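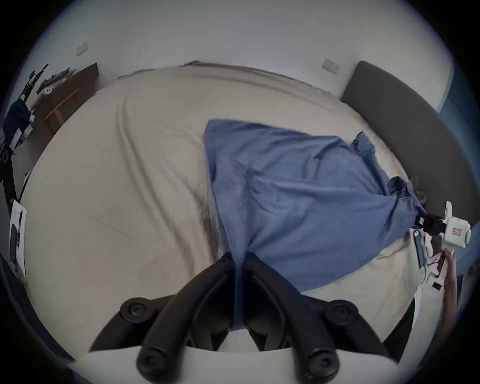 Two hand-held grippers at the side of a bed, the one in front with its black fingers closed on a piece of blue cloth.

Participants wanted: gripper comparison study, cloth handling at home

Posted January 29, 2018
3,817 views | 243 shares

Vultum is looking for adults to try out hand-held grippers on ordinary bedroom jobs and tell us how they compare. The sessions take place in a furnished apartment in Pluvenholm. You don't need any background in robotics. People who do their own laundry and make their own bed have what we need.

What we are comparing

The main question is finger shape. We have a curved black finger that we have used since August and two newer ones, a flat finger with a rubber face and a narrow one with a hooked tip. All of them fit the same base plate. Cloth is where they differ most. The curved finger picks up an edge well but tends to take two layers when you want one. The flat finger is better with one layer and worse at getting under a hem that lies close to the sheet. We have 3,948 recorded grasps from our own staff, and by now our staff are too practiced to be a fair test.

The second question is weight and balance. Some people hold the gripper near the end of the handle and get a sore wrist. Others move their hand forward and then the cable gets in the way. We want to know what you do when we don't tell you how to hold it.

What you will do

You will work with a gripper in each hand. Tasks include picking up a shirt by one corner, laying it flat, folding it in half, pulling a pillowcase straight and moving clothes from the bed to a chair. You repeat each task with each set of fingers. Between sets you sit down and fill out a one-page form about grip, effort and anything that annoyed you. Please be blunt on the form.

A visit lasts 5 hours including lunch and breaks. You may stop at any time and will be paid for the hours you were there.

Who can take part

- Age 18 or over
- Able to stand for half an hour at a stretch
- No current injury to the hands, wrists or shoulders
- Comfortable being recorded on video while you work

Left-handed people are especially welcome, as we have very few so far. Glasses are fine. Please take off rings and bracelets before you start, and wear sleeves that can be pushed up.

If you took part in the finger tests run by Fenomo last year you can still apply, but say so in your message.

Pay and travel

We pay by the hour, by bank transfer, after the visit. Bus and train tickets are refunded if you keep them. Parking on the street is free but hard to find after nine.

Recordings

Video and gripper position data are used to compare the hardware and are stored under a participant number. Agata Ruggiero handles consent forms and can send you a copy to read before you decide.

How to apply

Write to Yurii Derkach through the contact form on this site with the subject "cloth sessions." Tell us your age, which hand you write with, and whether mornings or afternoons suit you. We answer everyone, though it can take a week.

243 shares | 5 comments

Related listings
Test technician, gripper wear and repair (Vultum)
Part-time assistant, wrist camera calibration (Fenomo)
Call for participants: kitchen drawers and handles
Controller software intern, Tedesco arm group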